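Toy library sort-out, the quick version

Typing this standing up, tea in one hand, so forgive me. 19 Oct 2026 and the Cirnstead toy library reopens next week whether I'm ready or not.

Background for anyone new. We lend toys. Families in Cirnstead and out as far as Jonurness, mostly under-fives, mostly on a fortnightly loan. 153 families on the books at last look. The toys live in tubs and the tubs live in a cupboard the width of my arm span, and since August the cupboard has been a disgrace. My fault, a bit. I said "just pop it in wherever" during the winter rush and people took me at my word.

So this week - everything out. All of it. Etelka Somogyi came over from Dudlow with her label maker and her good knees and we did the puzzles first, which was a mistake. Never do puzzles first. You lose the will. 40 puzzles, and we had to make up every single one on the floor to find out what was missing. The farm one is short a duck. The farm one is always short a duck. I reckon there's a child in Jonurness with a whole pond by now.

Then the dress-ups (washed, line dried, one cape gone to rags), then the ride-ons, then morning tea, then the train set which had somehow got into the baby tub. Batteries out of everything. If it sings, it gets tested, and if it sings more than one song it goes on the top shelf where I can pretend to forget it.

Which left the small stuff. Play food, blocks, odd cubes, shape sorters. The bottom-of-the-tub stuff. This is where I always come unstuck, becuase none of it belongs to a proper set anymore and all of it gets borrowed constantly. Kids don't care that the lemon came from one box and the banana from another. Parents do when they're trying to tick off a loan card.

Old system: one card, "play food, assorted". Useless. Came back assorted all right.

New system, and Máté Hajdu can take the credit as he suggested it at the last working bee: bundles. You borrow a bundle, not a category. Some fruit, something to put it in, a few blocks, one thing with a puzzle to it. Enough for a rainy arvo and it all fits in a shopping bag. Each bundle gets a name, a number and a photo taped inside the lid so you can see at a glance what has to come home.

I was sceptical. Máté is a man who alphabetises his spices. But I had a go laying the first one out on the round white table and it does look like something a kid would go straight for.

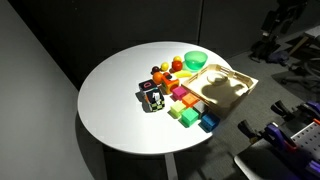 The slatted tray nearly went to the op shop, would you believe. I'd had it down as a shelf organiser. Etelka rescued it. Reckons every toddler she's ever minded would rather carry things about on a tray than play with the things, and she's right, mine were the same. Waitress phase, went for months. So the tray stays, and it's cut-out handles at both ends so two kids can fight over it evenly.

Green bowl is for the fruit. The checkered cube and the one with the pink D I'm less sure of, they might get swapped into a baby bundle as they're good and bold for little eyes. Foam blocks are staying put. Quiet when they hit the floorboards, and quieter still when they hit a brother.

Naming is not going well. I wanted Bundle 1, Bundle 2. Máté wants them named after local streets. So this one is Farkas, after Farkas Lane, and if you've a better idea the comments are open.

Still to do: laminate the cards, find the good scissors, wipe down the tubs, ring the hall about the key. Also the bin of mystery wheels. I'm not opening the bin of mystery wheels tonight.

If you've got a duck at home, wooden, yellow, flat on the bottom, please just leave it in the returns box. No questions, no fine. Doors open at ten.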